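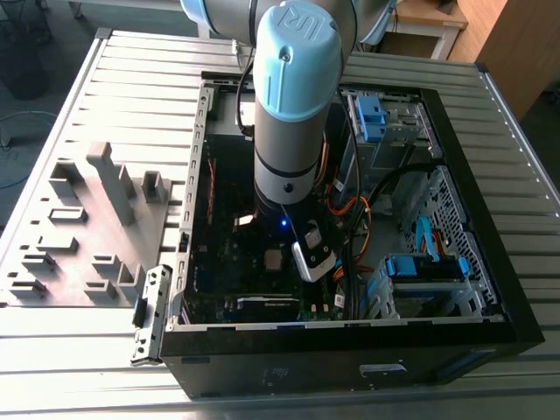 okon_bench
Member, cell integration and purchasing

Planning thread for a second PC teardown/assembly cell. I have to hand in a budget line in August and would like it torn apart here first.

The existing cell is a UR arm over a slotted aluminum table. The tower lies on its side with the panel off, and a fixture plate for parts sits to the left of it. The arm works from above, straight down into the case. Work content is small parts on and around the motherboard. No screws in scope for the second cell, and no cable routing.

Open items:

1. Same arm again, or a cheaper one.
2. Gripper and finger budget.
3. Wrist camera, fixed camera, or both.
4. Fixture plates: printed or machined.
5. Spares.

The target is 600 towers per quarter across both cells. The Serrano quote for a turnkey cell came back with an integration charge larger than the hardware total, so I am pricing a self-build against it.

12 replies · 4 shares

garkden_fan
Regular

Same arm. The price difference on a cheaper arm disappears once you count the second teach pendant, the second set of spares and the second set of programs. We run two makes on one floor and I would not do it again.

Reach is worth checking before anything else. With the case on its side the table footprint is large, and the plate takes more of it. If the new table is wider than the old one, the far drive cage can end up near the limit of the arm with the tool pointing down.

slotnut
Member

Disagree on item 1. If there are no screws and no cable work, payload and stiffness requirements are low. A processor or a memory module weighs next to nothing. The tool and camera are most of the payload. Put the money into fingers and fixturing and take the cheaper arm.

okon_bench

Payload is low, agreed. Repeatability is what I would be paying for. Force control on the cheaper candidates is an add-on, and memory insertion without some kind of force limit is how boards get cracked.

slotnut

Then price the add-on. A force/torque sensor on a cheap arm can still come in under the second UR. It is a line item, so compare the totals.

garkden_fan

The sensor also adds length to the wrist stack. Over a deep case with a drive cage on one side, stack length costs you clearance at the shoulder of the tool. Draw it first.

omow_tech
Member

Item 2. Budget fingers separately from the gripper. We went through 2 finger designs before one held a flat part without tilting it, and the second design cost more in machining hours than we had put down for the gripper. Narrow tips are needed near the socket. Narrow tips also bend.
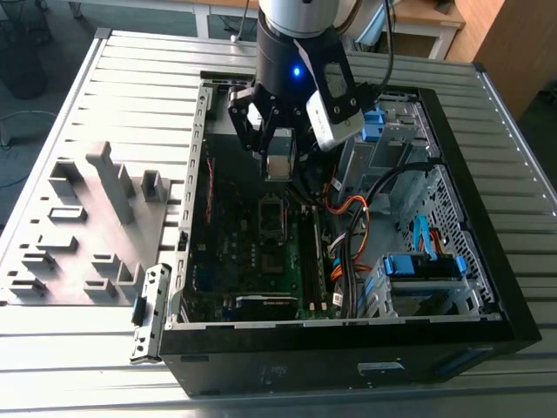 Photo: okon_bench, existing cell

Adding that one for the finger discussion. Small boxy metal part held over the board, CPU socket empty, both black RAM slots empty. The wrist camera is on the right side of the wrist in its own bracket, tilted down at the case. Anyone quoting fingers should look at the distance between the RAM slots and the cables next to them.

omow_tech

Useful. The skeletonized shape helps with sight lines from the side camera. I would keep that geometry and ask for replaceable tips, so a bent tip is a small purchase and the finger body stays on the gripper.

The orange and black power wires are what I would worry about. They pass between the slots and the cages. If they shift from one tower to the next, a fixed approach path will catch them sooner or later. Either someone ties them back before loading or you pay for vision that can see them. Put one of those in the budget.

okon_bench

Tie-back at loading is the plan. It goes in as labor, 105 seconds per tower, from a timed trial on one model. Other models not timed yet.

lowbay
Member

Item 3. You asked camera, fixed camera, or both. Both. The wrist camera does the close work and loses the view of everything else when the tool is down in the case. A fixed one costs little next to the arm and it is the only record you will have when something gets dropped. We bought ours after the first argument about whose part was missing.

slotnut

A fixed camera is a record. It is not required for the task. I would put it under options so that it can be cut without reopening the rest of the sheet.

lowbay

Things listed under options get cut. That is my objection to listing it there.

garkden_fan

Item 4. Printed plates are fine for holding parts if the tolerance is in the finger and the pocket has a chamfer. Print two sets and label them by tower model. Machined only where a part has to be pressed against something. We got 171 cycles out of a printed pocket before the edge rounded enough to matter, but that was a press fit and we should have known better.

One thing to write into the plate drawing: keep tall features away from the approach side. A tall block next to the case restricts how the arm can swing in at low height, and then somebody adds a via point, and the cycle time goes with it.

okon_bench

The tall block on ours is staying for now. Moving it means re-teaching every pick on the plate. On the new plate it goes to the back corner.

omow_tech

Item 5, nothing unusual. One spare gripper, several sets of tips, one camera cable, one wrist camera bracket. The camera cable goes before the camera does, at the bend by the bracket. Order it with the arm. Ours had a long lead time when ordered alone.

slotnut

Any plan for different case models? The sheet assumes one. If the case depth changes, the table stops have to change as well, and the slotted top makes that cheap only if the stops are already on T-nuts and somebody has recorded the positions.

okon_bench

Two case families planned. Stops on T-nuts, positions on a printed card at the table. I had no line for the card holders and the spare stops, adding both.

Status of the sheet: same arm, pending a price on the sensor option from slotnut's suggestion. Replaceable tips. Wrist camera plus one fixed camera, both in the base total. Printed plates, two sets. Tie-back labor stays. I will post the sheet with the prices removed once the sensor quote is in.

slotnut

Still think the cheaper arm wins on total. Post the reach drawing with the sheet and I will check it against the one we use.

Views 2 pages · 9 watching this thread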